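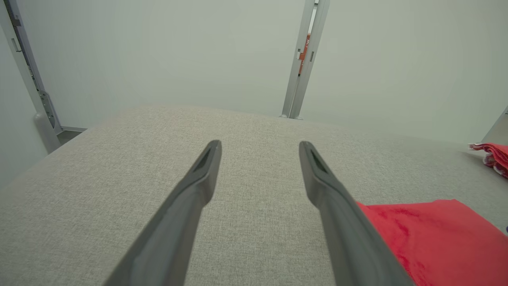 Robot Club: cloth month

Quick one from the club table as I'm writing this between sessions. May is cloth month. No blocks, no cups, no tennis balls. Just fabric, and the arm has to fold it.

The task for the Pluvcombe meet came through and it's the one everyone was hoping we wouldn't get. One flat cloth, fold in half, edges lined up, let go cleanly. Then a second cloth that starts out crumpled and has to be dealt with somehow. Teams get 400 seconds for the lot. Sounds like loads. It isn't.

Where we're at:

The gripper. New fingers are on, printed by Bradley Catterall, who has now been through four versions and most of a spool. Dark gray, blunt at the tips, groove down the inside face. The old ones were too pointy and kept digging into the table cover. These slide along it much better. Still not great at getting under an edge, see below.

The table. Gray cover stays ON please. We tried the bare top at the start of the term and the cloth just skated away every time the fingers touched it. With the woven cover it stays put long enough to grab. If you take it off to wash it, put it back before the next session and pull it tight, a wrinkle near the middle cost the younger group most of an evening.

The cloths. Plain red is the practice one and always goes down first, right-hand side, flat as you can get it. The red and white one is for the crumple round only. Please stop ironing it. (You know who you are.)

The wrist camera. Red on gray is easy for it, so our numbers look nicer than they should. Roy Clegg wants us to try a pale cloth before we get too pleased with ourselves and he's right, the rules don't promise us red. If anyone has an old pillowcase or dish towel in white or cream, bring it in.

Scores so far. Picking up a corner of the flat cloth: 82 out of 100 tries, up from 68 last month. Really good, well done Group B who sat through most of those. Full fold with the edges lined up is a lot worse and I'm not printing it here until it's less embarassing. Crumple round – nobody has a plan yet. Burgi Trummer's group is going to try lifting it high by any bit they can get and letting gravity do the work. Neville's group wants to drag it flat from one side. Both get a turn.

Main problem right now is the approach. The arm comes in with the fingers wide open and drops straight down, and if it's even slightly off it pushes the edge along instead of pinching it. Colin Sowerby got a much better result coming in low at an angle with one finger touching the table first. He has written the steps in the red binder, read them before you change any code. And if you do change code save it under your own name!! We lost the good version of the corner script last week and it took two evenings to get it back.

Things we still need

– pale cloths, as above, any size up to a bath towel
– someone who can sew a straight hem, two of the practice pieces are fraying and the threads catch in the finger grooves
– a parent driver for the Pluvcombe trip, we have three cars and need four
– the last bit of the travel money. Target was 900 dollars, we're short by the cost of one lunch stop, so the bake table is back next session

Rules reminder: hands out of the frame while the arm is moving. That includes to straighten the cloth. If it's going wrong let it go wrong, hit stop, then fix it. Hair tied back, sleeves up, no lanyards.

Sign up sheet for practice slots is by the door. Twenty minutes each, two people per slot minimum, one on the stop button. Early slots start at 4:30 and theres still space in those. The late ones are full.

Neville Hulme has the travel forms. Get them back to him signed, both sides, the back page is the one people keep missing. More next issue, hopefully with a fold score in it.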